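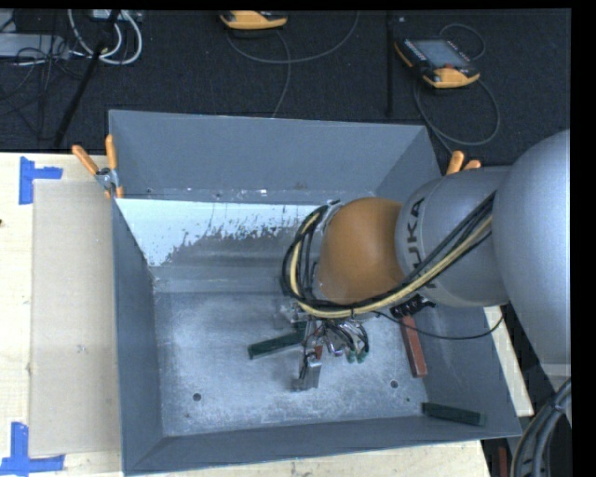
Pusov: bins, blocks and what becomes of them

README, last touched in December
Kept by Nokuthula Baloyi, Stellbridge

What is in this folder

A condition record of four open-topped metal bins and the toy-sized blocks that live in them. There are 2361 entries. Each is one look at one bin on one bench, with a note on the state of the floor, the walls and whatever blocks were in it at the time. If you came hoping for something about blocks in the wider sense, their history or their educational value, the folder next door has a PDF that somebody left there.

Pusov was the name of the spreadsheet before it was the name of the record. It was also the name of the first bin. I have stopped trying to fix this.

The bins

All grey, all metal, all deeper than you think when you drop a block in and have to fetch it. The sides slope, so a block stood against a wall will generally end up lying on the floor, and the front wall is the low one. "Front" in the notes always means the low wall, even when the bin has been turned around on the bench. "Left" and "right" are as you face it from there.

The names are Pusov, Jin, Camel and Spare. Camel has a hump in the base and rocks when you lean on it. Spare has been in daily use the whole time.

The benches are pale wood. They mark if you drag a bin, and they have been dragged upon.

Columns

bin - one of the names above, lower case. Early entries sometimes say "the big one". They are all the same size, so I have set these to unknown.

block_colour - red, blue, green, yellow or mixed. Orange was retired after a long disagreement about which ones were faded red.

lie - flat, leaning, on end or stacked. A block on end in a sloping bin is rarer than you'd hope.

floor - clean, scuffed, scratched or mottled. Use the worst that applies. Nearly every entry since the first winter is some flavour of scuffed, and I regret not having a finer scale.

flake - whether there is a pale patch with a ragged edge low on the wall, and which wall. Write down where it starts and where it reaches lowest. Don't guess at what it is. We had paint, primer, glue and "limescale??" all in the one week, and I have taken the lot out.

holes - small round holes in the floor near the front, counted if visible. A hole with a block lying over it is "covered". It is still there, but we are recording what can be seen, and I lost that argument fairly.

ledge - free text. Usually "worn" or "spotty". One entry says "fine, thanks".

notes - free text, with all that implies.

The blocks

We began with 300. We have almost that many now. Missing blocks are marked gone in blocks.csv and stay on the list, and two of them have come back, one from inside a boot. Please don't top up the set with blocks from home. They are never quite the same size and they make the colour column a misery.

Cleaning

Wipe the bin out with a dry cloth on Monday morning and write "wiped" in the notes. No scourers. Camel was scoured once by a visitor who meant well, and its floor entries after that point shouldn't be compared with the ones before. They are flagged with an s.

Flakes that come away go in the envelope taped under the bench, labelled with the bin. I have no plans for the envelope but I would be sad to lose it.

Known problems

Scuffed and mottled were swapped for a stretch near the beginning. I have corrected the ones I could check.

Bright light on a scratched floor looks a good deal like a clean floor. If an entry says clean and its neighbours on either side say scratched, believe the neighbours.

Jin and Spare traded places over a long weekend and traded back before anyone owned up. Their entries from that stretch have a question mark after the bin name.

The flake column is blank for most of the early rows. Blank means no one looked. It doesn't mean none.

Spelling is Australian, so it's colour and grey. A script that expects gray will find nothing at all and report this cheerfully.

Using it

Copy it, sort it, draw graphs of it. Leave the raw sheet alone and put your own columns in a copy with your name on the end. Corrections go to Nokuthula, with the row number please. "The one with the red block" covers quite a lot of rows.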